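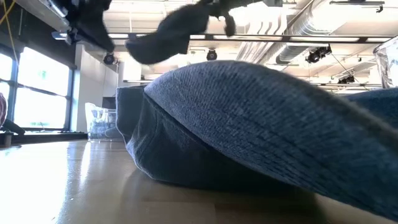
Bulky blue fabric with a twill-like weave, folded over on a wooden table.

Drelus 2 Laundry Dehumidifier
Sold by Kadby Home
£453, delivery included on the mainland
In stock, white only

Overview | Specification | Testing notes | Customer comments | Returns

Overview

The maker's leaflet calls the Drelus 2 "the end of the tumble dryer". We sell tumble dryers too, and we don't expect to stop. What you get for your money is a compressor dehumidifier with a laundry setting, a swinging louvre on top and a decent length of hose for continuous draining. It takes water out of the air in a closed room, and wet washing hung in that room dries faster than it would otherwise. How much faster depends on the room, the washing, your spin speed and whether people keep opening the door.

We held off stocking it for most of a year. The first model was noisy, the tank was awkward to get out when full, and the humidity reading on the front seemed to us to be made up. The second version fixes the tank. The reading is better, though we would still buy a cheap separate hygrometer and believe that instead.

If your washing dries well enough on an airer by an open window, you don't need one of these and we would sooner you kept the money.

Specification

Type: compressor, with fan
Power draw in laundry mode: 500 W
Noise on the high fan setting: 51 dB, by the maker's figure
Fan speeds: 2
Drain: removable tank or hose (hose supplied)
Controls: push buttons on top, no app
Timer: yes, switches off only, can't be set to start later
Filter: washable mesh
Castors: yes, fixed direction at the back
Plug: UK three-pin

A word on extraction figures. The box gives a number of litres a day in large print. We've left it off this page. Figures like that are normally measured in a very warm, very damp chamber, and a spare bedroom in October is neither. Every maker does it, so you can't even use the number to compare one machine against another unless both were tested in the same conditions, and the boxes seldom say. Ask for the figure at a lower temperature. We asked, and we're still waiting.

What the laundry mode does

It runs the compressor and the high fan together and ignores the humidity setting. That is the whole of it. The leaflet talks about "intelligent fabric sensing", and we took this up with the importer, Drivora, who agreed after two emails that there is no fabric sensor in the machine. They say the wording will change at the next print run. The boxes in our store still have the old leaflet in them.

The louvre is more useful than it sounds. Aim it so the air passes under the airer and up through the clothes. If you stand the machine hard against a wall it draws in its own warm air and does much less.

Testing notes

Elīna Vītola on our buying side had one at home through a damp spell, in a small box room with the door shut and a full airer. Her notes are below, lightly tidied.

Shirts and thin cottons: very good. Hung up after supper, ready to put away at bedtime. I've nothing to grumble about there.

Towels: good, but stiff. They come off like boards. A quick shake helps a bit. The leaflet promises "hotel softness" and I would like to know which hotel.

Jeans and work trousers: fair. The legs were done long before the waistbands and pockets. Turn them inside out and peg them by the hem with the waistband open. If you fold them over a rail in a thick wad you'll be waiting until the next day, machine or no machine.

Duvet covers: poor unless you have the space to spread them. Folded over an airer, the inside layers stay damp and you have to keep turning them.

Wool: fine laid flat, well away from the louvre.

Noise: I can't sleep through the high setting in the next room. My husband can. The low setting is a steady hum, but there's a clunk when the compressor cuts in and you do notice it at night.

Running it: the room gets warmer, which was welcome. It doesn't heat the house and I wouldn't count on it for that.

Rasmus Rozīte in our workshop had the back off a second unit. He found the inside tidier than the old model, with the fan held by screws where it used to be clipped. The tank float is still a thin bit of plastic and he expects that to be the first thing to go. We keep spare floats. The maker would like you to buy a whole tank.

What it costs to run

At 500 W it uses half a unit of electricity for each hour at full tilt. Multiply by whatever your supplier charges. We've stopped printing a "pennies per load" figure on any of our drying pages, as it goes out of date with each price change and a load means something different in every house. It will use less than most vented or condenser tumble dryers for the same washing. Against a good heat pump dryer the gap is a lot smaller, and the dryer will be finished sooner and won't need a room to itself.

The saving also takes a long time to earn back the purchase price. If you already own a heat pump dryer that works, we can't make the sums come out in favour of this. If you own no dryer, have no outside space and get black spots on the bedroom wall every winter, it's a much easier case to make.

Customer comments

"Does what it says once you ignore half of what it says. Our back bedroom was always clammy and now it isn't. The beep when the tank is full could wake the street and there's no way to turn it off."
Embla Bråten

"Bought on the strength of the old page, which said it would be quiet. It's not quiet. It dries well. Kept it, moved it to the utility room."
Kumudini Jayawardena

"Returned. My flat is cold and the thing spent half its time defrosting. Refund came without any fuss, but I had to find my own box."
Ivars Žukauskas

On the last point: compressor machines slow down in the cold and stop to defrost the coils. For an unheated garage, a conservatory in winter or a boat, look for a desiccant type. The leaflet says the Drelus 2 is "suitable for garages". It will do no harm in one. We don't think it'll do much good there between autumn and spring.

How it compares

The Villalobos upright is cheaper, a bit louder and has a start timer, so it can run on a night tariff. The Drelus has the better louvre and the hose is in the box. Beyond that there's less between them than the price suggests. We make more on the Drelus, and you may as well know that when you read this page.

Before you switch it on

Stand it upright overnight if it has been on its side, and assume the courier had it on its side.
Take the tape off the float inside the tank. It's clear tape and easy to miss.
Rinse the filter every couple of weeks when it's in regular use.
Don't use an extension reel that is still wound up.
Leave a gap behind it.

Warranty and returns

Two years, through us. The maker offers a further year if you register online, but the form asks for your date of birth and your household income, and we couldn't get a straight answer as to why. Your ordinary rights don't depend on filling it in.

Please keep the box for the first month. If it doesn't suit your room, send it back inside that month with the tank empty and the hose included. We collect from the door.

Spare parts: float, filter, tank, hose, castors. Ask by email and quote Drelus 2, as parts from the first model don't fit.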